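The Pine Table and the Pine Floor: Sorting Out the Back Room at Cirumwood

Posted Nov 7, 2023 by Kiprono Bakilana

Welcome, and pull up a chair if you have one (we are short of chairs at the moment, they're all out in the hall). Those of you who have followed the Cirumwood pages since June will know that I have been promising to get the back room in order, and that I kept finding other things to do, mostly in the garden. Well, I finally made a start! There were 279 things on the old household list my sister and I wrote up, everything from lamps to shoelaces, and I have given myself 30 days to decide what stays, what moves to another room and what goes to the charity shop on Rilto Street.

The table was the place to begin, as it always fills up first. I do love that table, knots and all, and I'd like to be able to eat a sandwich at it again.

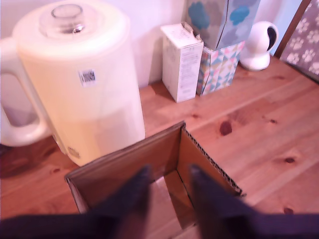

The cream kettle with its clear knob, an open cardboard box in front, and the triangle-patterned tissue box toward the back.

The kettle is staying, I can tell you that much. I went back and forth over it for a whole evening, but I drink a great deal of tea and the one in the kitchen takes forever. Cardboard boxes I keep far too many of, and my new rule is that 9 is plenty for one house. The paw print panel will go up in the hallway once I find a hook that suits it.

After the table I turned to the floor, and small things on a floor have a way of traveling. A pine floor like ours is lovely to walk on in socks, and I'd sooner sweep it twice a day than put a carpet over it.
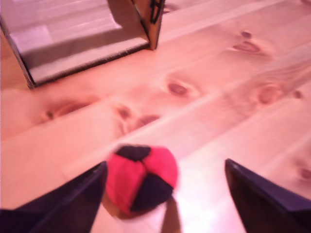

My nephews learned to juggle in this room, or nearly learned, and for a whole summer you couldn't cross it without stepping on something soft. So the toys are getting a drawer of their own, a deep one, down low where short arms can reach. I have set aside 60 minutes for it after supper tomorrow, which will surely turn into the whole evening once I start remembering who gave us what.

The bookshelf comes next, and then the dreaded closet. More pictures when I get there!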